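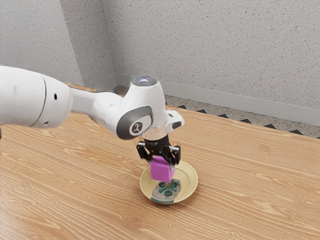
Flondetbridge market hall to reopen for winter lunches

November 16, 2024. Stoltthorpe. The shared lunch tables at the Flondetbridge market hall are coming back. Doors open at noon, same side entrance as before. Soup, bread, a hot main, fruit. Price stays at 2 dollars for anyone who can pay it.

The hall closed its kitchen in October after a drain backed up under the sinks. Repairs took longer than planned, parts had to come from Gesau. The town put in 600 dollars and the market stalls covered the rest. New floor by the stoves too, and the back door finally shuts.

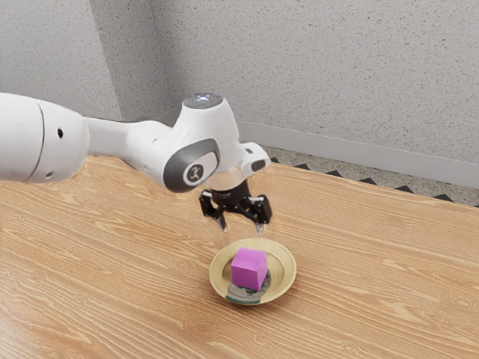
Plates are the one thing still short. The kitchen lost most of its stock in the flood and is asking households to look in there cupboards. Shallow ones are best, like the tan plate on the wooden table, as they stack well and fit the old racks. Odd colors fine. Chips not fine. Drop-off is at the Negi bakery counter until closing time, some 30 plates came in on the first morning.

Seating is first come, first served, with 10 places held for people coming off the Gesau bus. Parking behind the hall is still closed, use the school lot. Menus will be posted at the libary and on the hall door.

Recent items
Gesau bus adds a late run
Stoltthorpe library roof: work starts soon
School lot gets new lights
Negi bakery changes winter hours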